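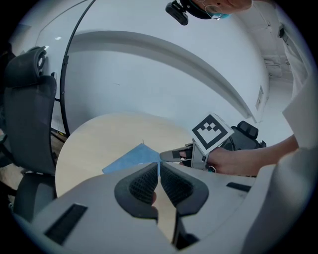 **Ticket 71: Stumby round table rocks when cloths are folded on it**
Opened by: Vilho Oksanen, Furkdale laundry room
Status: open

The table started to rock in August, two weeks after Plarnlow delivered it. When I press on the rim at the window side, the opposite side lifts 2 mm, and I hear a small knock from below. It is the round model in light wood, and for folding I keep the top bare except for the cloth I am working on, in this case a blue one with a little thread or loop at its corner. So the weight of things on the table is not the cause, I think.

**What I tried already**

- Turned the table a quarter turn. It still rocks, on the same leg. I conclude the floor is fine.
- Tightened all the bolts under the top with the key from the box. One bolt turns and turns and never becomes tight.
- Put folded cardboard under the leg. It held until lunch.

**Reply from Dzene service desk, 10:40**
Thanks Vilho. Sounds like a stripped insert. Please take the leg off and check whether the brass sleeve spins with the bolt. Don't glue anything yet, or the warranty gets tricky.

**Vilho, 14:15**
I removed the leg. The sleeve spins, and there is some wood dust in the hole. I put the leg back by hand only. Please send one new sleeve and tell me if I must drill. Also, the colour of the replacement bolt is not important for me, it is under the table.

**Dzene, 15:05**
No drilling needed. Sleeve and bolt go out tomorrow morning. Please keep heavy baskets off it until then.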